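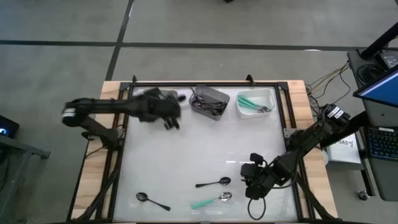 Mixed flatware: sort by set or by type?

stirnwood_85
We ended up with two sets of flatware after my sister moved in. Hers has teal-green handles, mine is all dark metal. Right now the sets live in separate bins, a gray one and a white one, and every time the dishwasher gets emptied a few spoons land on the table while somebody decides where they go. Do you keep sets together, or put all the forks in one place and all the spoons in another?

Anel
By type. You reach for a fork because you need a fork. The color of the handle doesn't matter at dinner.

juwita ngui
I keep mine by set. One is for guests and I don't want it ending up in lunch boxes. I lost four teaspoons that way before I split them up.

gurnthorpe40
Agree with Anel. Two bins by set means you dig through a pile every time. A drawer tray with slots costs less than lunch and you're done.

stirnwood_85
I measured the drawer and a standard tray won't fit. It's an old kitchen and the drawer is narrow at the back. That's how we got to bins in the first place.

Rainer
Get a tray that expands, or cut one down. Mine was too wide and I took an inch off the side with a hand saw. Sand the edge after.

juwita ngui
Or leave the bins and lay everything the same way, handles to one side. Takes a minute. You can tell a fork from a spoon at a glance if the heads all point the same direction.

gurnthorpe40
That lasts until the next dishwasher load. Kids are not going to line up spoons.

juwita ngui
Mine do. They're nine and twelve. They complain about it and then they do it.

Rainer
One thing to check is whether your sister wants hers back when she moves out. If she does, keep them apart. Colored handles are easy to pick out later, but some people get touchy about it.

Anel
If the handles are a different color you can sort them out in five minutes on moving day. I wouldn't run a kitchen around that.

stirnwood_85
She says she doesn't care. I'm going to try forks in the gray bin and spoons in the white one for the rest of September. Knives are going in the block.

gurnthorpe40
Put the serving spoons somewhere else or they'll take up the whole bin.

stirnwood_85
They're in a jar by the stove already.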